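Aneo desktop arm kit: six weeks in and I'm still grinning

I've wanted a robot arm at home for years, and for years the choice seemed to be a toy that could just about lift a pencil or a proper one that cost more than my car. The Aneo sits somewhere in between. I ordered mine from Venddale in February, it came in one rather heavy box, and I've been playing with it (sorry, evaluating it) most evenings since.

I bought it with my own money, full price, and I haven't had so much as a sticker from the makers. I'm a hobbyist. I can solder if I have to and I can follow a bit of Python, and that's about where my training ends.

Building it

The kit comes as frame parts, motors, a control board, a gripper, a wrist camera and a great many bags of screws. The bags are labelled, bless them. I started after breakfast on a Sunday and had the arm standing up by teatime, with a long break in the middle to fix a joint I'd put on back to front. The printed guide is 34 pages and most of it is good, big drawings with arrows. Step 4 of the wrist section is a mess, though. It shows the camera bracket from the wrong side, and I had to go and look at the Cosgrove forum to see which way round everybody else had done it.

One tip: leave the cable ties until the very end. I did mine as I went along, all neat and pleased with myself, and then the arm couldn't reach its full stretch and I had to snip the lot.

Teaching it things

This is where I fell for it. You move the arm through a job yourself, over and over, and it saves each go along with what the wrist camera saw. When you've got enough, you leave the computer to chew on them overnight and in the morning you find out what you've got. The guide suggests 200 goes for anything soft. I was impatient and stopped at 100 for my first try, which was picking up a wooden block, and that was plenty! I ran upstairs to fetch my other half, who said "very nice" and went back to the crossword.

Cloth is another matter altogether. A block stays the shape you left it and cloth never does, so I saved it for when I'd got my hand in, and it's now the thing I spend most of my time on.
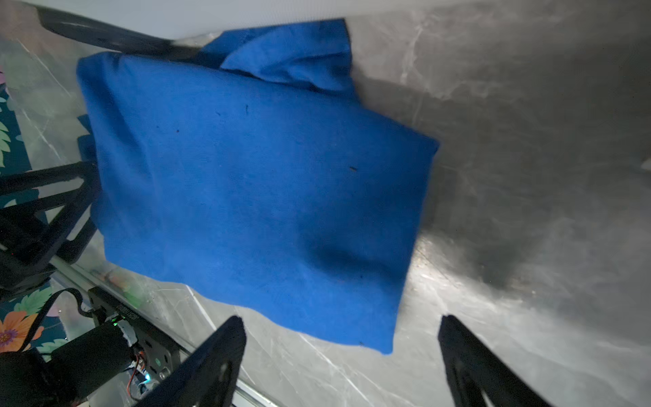
Wrist camera view: a folded blue cloth on the marble-patterned surface, with the gripper fingers at the bottom.

I love how much the camera gives you for such a small thing. You get both finger tips and the ground between them, so when you're steering you can line up on a fold without getting up to peer at it from the side. It even picks up the odd dark speck on the fabric. Strong colours work best for me. The fingers are black, so with a bright blue I can always tell where the gripper ends and the cloth begins, and with the navy tea towel I tried first I was forever guessing.

The fingers themselves are plain, flat and tapered, and they slide under an edge better than I thought they would. On thick, fuzzy cloth they're great. On thin cotton they sometimes pinch two layers when I only wanted one. Grisonham sell a set of softer tips that are meant to help, and I've got some on order.

Things I'd change

The motors whine. It isn't terribly loud, but it's a high, thin noise and the dog leaves the room.

The software forgets my camera settings each time it updates, so keep a note of yours somewhere. I lost a whole evening's recordings because the brightness had gone back to normal and everything pale was washed out.

Lighting matters more than the box lets on. A shiny worktop near a window throws up glare in the afternoon, and what worked perfectly well at lunch can go all wobbly by four. I've taken to drawing the curtains and using a lamp.

And I do wish it came with a proper clamp. Mine's held down with two from the shed.

Would I buy it again?

Yes, straight away. If you want something that will do your laundry, save your money, it's slow and it needs you sat next to it. If you like the idea of showing a machine how to do something and then watching it have a go by itself, I can't think of anything I've enjoyed more in years. I'm on towels next, and after that I fancy trying socks in pairs. If anyone has got the Grisonham tips to work with thin cotton, please leave a comment and tell me which size you went for.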